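Mergate hand kit, review bench notes, July

Second session with the Mergate end effector set that Woltumov has out on trial. Supplier wants an answer on the purchase by the end of the month, and I want the basket work settled before I write anything up. Arms, controller and floor layout as left last time.

Basket carry

The handle is wide and flat, so the fingers have to go under it and the palm has to sit down on top. Default close in the Mergate software is set for round bars. I changed the grip preset to 19 and left the force limit at 400. Saved it as Stusby flat, config 3414.

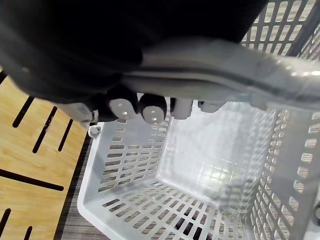
Produce stand

Mock store corner, artificial vegetables in all the bins. Napa cabbage halves are in the nearest bin, with cucumbers behind them and chilies and carrots past that. The basket goes on the floor to the right of the stand, empty at the start of each run, right arm on the handle and left arm free for picking.

Points to check before the cabbages go on the list:
Reach from the left arm to the back bins – the yellow produce at the top end is a long way off.
Whether the finger pads mark the cabbage leaves.
Cable at the right wrist. It loops around the joint and I want a shorter one from Mwaipopo, quoted separately.
Pick up the chili by the stand leg.
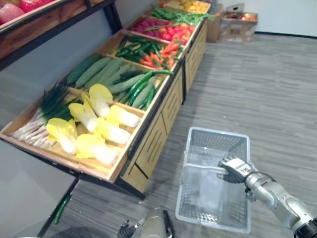

Entry by Mercy Mwakyusa, Woltumov bench 2

The quote covers the hands, the pads and one year of support. Spare pads are extra, and the price sheet doesn't say how long a set should last – asked, no reply yet. The manual is fine on wiring and thin on presets. I had to work out the flat handle settings by hand, so they are copied into the shared folder with the config file.

Next: cabbages first, then cucumbers. Leave the radishes until the small-object preset arrives.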